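A Robot With an Eye on Its Wrist

Have you ever tried to pick up a cup with your eyes shut? Try it (an empty one, please!). Your hand sort of pats around until it bumps into something. I thought about that a lot at the Plimau open day in July, when I got to stand right next to a robot arm while it worked.

Nerys Gittins was running the demonstration. She told us the arm has motors at its joints, a bit like your shoulder, elbow and wrist. At the end is a gripper, with fingers that squeeze together. And close to the gripper there's a little camera, so the robot looks from its own wrist!

I asked why it doesn't just have eyes on a head. Hemant Chaturvedi, who builds the arms, said a head can get in trouble when the hand blocks the view. A wrist camera goes wherever the hand goes. The arm takes 30 pictures every second, and a computer checks each one and asks, "Am I lined up yet?"

Over 800 people came through that day, and I think half of them were kids yelling "Left! Left!" at the arm. It can't hear, but we all did it anyway.

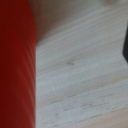
Page last changed: August 27, 2024

From the wrist, things look really strange. The big red shape on the left is the side of something round and tall, so close that you can't see where it ends. Over on the right is a thin bit of black, which looks like one of the gripper's fingers. Between them it's all pale wood, even a tiny dark speck.

It's pretty blurry, too. Nerys says a computer can still learn a lot from a fuzzy picture, like where the red stops and the wood begins. Hold a crayon right up by your nose and you'll get the idea.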